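The tracker lost us again last December, right when the demo folder hit 1,469 clips, and it lost us politely: no error, no warning, just a gripper that appeared to be filing paperwork from inside the floor. Most of what follows is what Lærke Kárason and I changed in Potden afterward. It covers getting from raw wrist video to a gripper path that a planner will accept without sulking.

You'll need Potden built from the main branch, a calibration file for each gripper, and a table you're prepared to look at for a long time.

## 1. Check the view before you check the math

Open a clip in the viewer and scrub through it before running anything. You want things in view that stay put, at more than one depth. A tabletop alone gives the tracker one flat plane, and it will form strong opinions based on that.

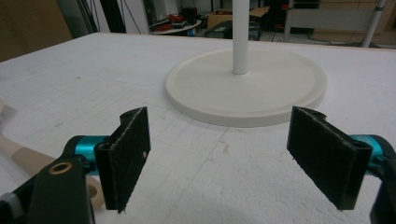
*Fingers open at the round base. The tabletop is pale with a faint grid, and the clutter past the back edge gives the tracker some depth.*

Then mask the fingers. They sit in the same part of every picture, so an unmasked tracker concludes that the fingers are the fixed universe and the room is having an episode. Draw the mask with the fingers open, draw another with them closed, and let Potden take the union:

```
potden mask --open open.png --closed closed.png --grow 11 -o mask.png
```

The `--grow` value is in pixels. Ours is 11 and I can't defend it beyond the fact that 8 let some fuzz through.

## 2. Run the tracker twice

Once forward, once backward:

```
potden track clip.mp4 --mask mask.png --calib left.yaml
potden track clip.mp4 --mask mask.png --calib left.yaml --reverse
potden compare clip/
```

If the two paths disagree by more than 2 cm anywhere, `compare` prints the timestamp. Go and look at it. Fast turns are the usual culprit, followed by anything large held close to the lens. Tall objects deserve particular suspicion: they block a strip of the view from top to bottom, and when the gripper carries one, the strip comes along.

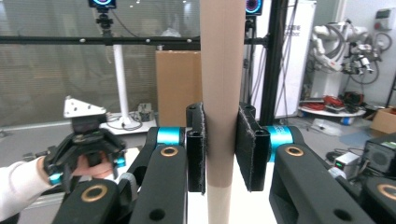 For those clips, add a second mask covering the held object and switch it on only while the fingers are closed. The width signal already tells you when that is, so there's no need to label it by hand:

```
grasp_mask:
 file: held.png
 when: width_below
 threshold: auto
```

`auto` picks the threshold from the width histogram. It works if the clip contains both open and closed stretches. If the operator kept the fingers shut throughout, it picks something creative, and you should type in a number.

## 3. Put everything in the table frame

The tracker's origin is wherever the gripper was when recording began, a spot of no interest to the planner. Click four grid corners in the viewer and run `potden anchor`. Choose corners that are far apart. Lærke once picked four neighbors and got a table with the slope of a ski jump.

Check the vertical axis while you're there. Anything upright on the table should project as upright. If it leans, redo the corners before touching the calibration, however guilty the calibration looks.

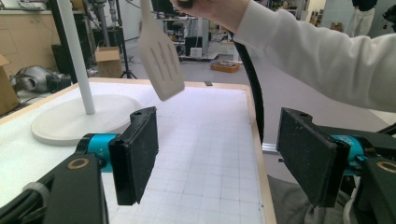 Other people's arms are a separate problem. A moving sleeve can collect a surprising number of tracked features, and they all travel together, so outlier rejection sometimes takes them for the majority. Set `--max-static-flow` low and rerun. If that fails, trim the clip.

## 4. Smooth, then export

Resample to 30 Hz and smooth position and rotation separately:

```
potden export clip/ --rate 30 --smooth-pos 0.08 --smooth-rot 0.15
```

Don't smooth the finger width. I did, and every grasp in the replay became a slow, tender squeeze that closed well after the hand had left.

Load the result in the planner's dry-run mode and watch for red segments, meaning joint limits or speed. A short red patch can usually be fixed with `--stretch`. A clip that's red from end to end probably has the wrong calibration file, left for right, and yes, check that first.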